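Imaging Services Bulletin
11/2/23

Bone density scans: what changes for referrals and preparation

The DXA unit at the Dollgate site has been replaced, and the booking rules for bone density scans have been revised to match. The notes that follow apply to Dollgate and to the Parnismont outpatient building. The Sorrentino wing does not offer this test and will forward any request it receives.

What the test measures

Dual-energy X-ray absorptiometry, or DXA, sends two X-ray beams of different energy through the body. Bone and soft tissue absorb the two beams to different degrees. The detector records what passes through, and the software works out how much of the absorption is due to mineral in the bone. The result is given as bone mineral density in grams per square centimeter.

The usual sites are the lumbar spine and the hip. The forearm is scanned when the spine or hip cannot be read, for example after a hip replacement on both sides or where metal hardware sits in the lower back. It is also added for patients with an overactive parathyroid gland, as bone loss in that condition often shows first in the forearm.

The radiation dose is low, well under that of a CT scan of the same region. The test is still not done during pregnancy unless the referring physician and the radiologist have agreed on it in advance.

Reading the numbers

The report gives a T-score and, where it applies, a Z-score. The T-score compares the patient with a healthy young adult. A value of -1.0 or higher is in the normal range. Between -1.0 and -2.5 is called low bone mass, or osteopenia. A value of -2.5 or lower is in the range for osteoporosis. The Z-score compares the patient with people of the same age and sex, and is the one used for children, for premenopausal women, and for men under 50.

The lowest valid score among the measured sites decides the category. Single vertebrae may be left out if they are fractured or badly worn, and the report will name the ones excluded. Arthritis in the spine can raise the measured density and hide a loss, so a normal spine score next to a low hip score should be read with care.

Change of scanner

Values from two different scanners cannot be compared directly, even when the make is the same. The old Dollgate unit and the new one were cross-calibrated with a spine phantom before the old unit was removed, and follow-up reports for patients last scanned on the old unit will use the corrected figure. The report will say so in the comment line. Parnismont has kept its existing scanner. Patients who have been followed there should continue to be booked there.

The Bultenico scheduling system now shows the previous scan site on the order screen. If the field is blank, the earlier study was done outside our network, and a trend cannot be given. The new scan will then be treated as a baseline.

Before the appointment

Calcium tablets should be stopped 24 hours before the scan. An undissolved tablet lying over the spine can be counted as bone. Other medicines are taken as usual, including those prescribed for osteoporosis. There is no need to fast.

Barium, iodine contrast and nuclear medicine tracers all interfere with the reading. A patient who has had any of these needs to wait before a DXA scan – the booking desk will set the interval according to the agent used. When several tests are ordered together, the DXA scan goes first.

Clothing should be free of zippers, metal buttons and underwire. Gowns are available.

Weight and positioning

The new table at Dollgate is rated to 400 pounds. The Parnismont table has a lower limit, and the booking desk will ask for current weight before assigning a site. Patients above the Dollgate limit can have a forearm scan in a chair, and the order should be marked accordingly.

The patient lies face up. For the spine, the lower legs rest on a foam block, which flattens the curve of the lower back. For the hip, the foot is turned inward and held with a strap. A small difference in rotation changes the hip value, and for this reason the technologist checks the previous study before starting. Patients who cannot lie flat or turn the leg should have this noted on the order.

Volume and waiting time

The two sites completed 1,652 DXA studies in the last reporting year. Of the repeat studies, a share came earlier than the result could be of use. Bone density changes slowly, and over a short interval the change is often smaller than the error of the measurement. Most patients are rescanned after two years. An earlier repeat is reasonable for those on long-term steroids or those who have just started treatment, and the reason should be written on the order.

Routine requests are currently booked within 6 weeks. Requests marked urgent are reviewed by a radiologist the same working day. Reports are released to the referring office within 4 working days and to the patient portal one day later.

Vertebral fracture assessment

From February, a side view of the spine can be ordered with the DXA scan at Dollgate. It is taken on the same table and adds a few minutes. The view shows loss of height in the vertebrae and can pick up fractures that caused no pain. Image detail is lower than on a standard X-ray – an unclear finding will still need plain films. The order code will be listed in Bultenico when the service opens. Until then, please use the existing code for lateral spine films. 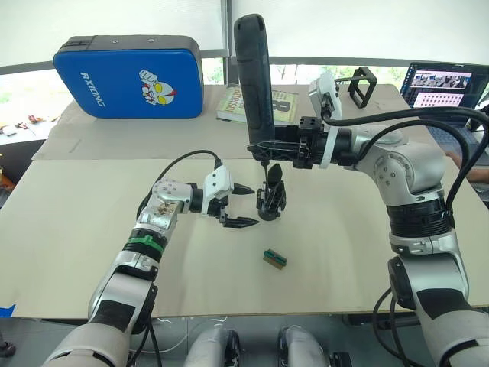 Our office asked whether the 24-hour rule covers calcium-based antacids as well as supplements, as many of our older patients take them daily and do not think of them as calcium. It would help to have that in the patient letter.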